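Right gripper won't let go of cables, then faults out

Posted in Landent Help > Two-arm setups
Saturday, May 26, 2018

I have two arms on one rail, and their whole job is sorting a pile of black cables. The left arm behaves. The right one closes on a plug, lifts, opens, and the cord comes along anyway. It tugs for a second, throws fault 1039 and goes limp on the table like a teenager asked to do dishes.

I've rerun the finger calibration 2 times and dropped the grip force to 14. Same fault.
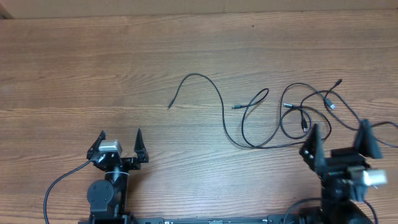
It only started in April, when I swapped the fingers on that side. A single cord by itself is fine all day. Give it a pile and I get maybe one good lift before it sulks. What does 1039 mean, and is it going to cook a motor?

Rajitha Weerakoon

Sulurance
Have you tried turning it off and on again? Worked for mine. Mine was a different model.

Gamage
1039 is the wrist overload, at least on my firmware. Grip force has nothing to do with it. My guess is a cord is snagging on a screw head on the new fingers, so the gripper opens and the arm is still towing the pile. Put flat tape over the screws and try again. Also set the pull limit under Motion so it stops early. It ships at 100, meaning no limit at all, a bold choice by somebody.

Cut the power before you free a snagged cord by hand. Mine woke up while I was picking at it and I had a bruised thumb for a week.

Lostbridge
What Gamage said, but check the arm's own cable too. I spent a weekend blaming the pile and the arm was yanking on itself.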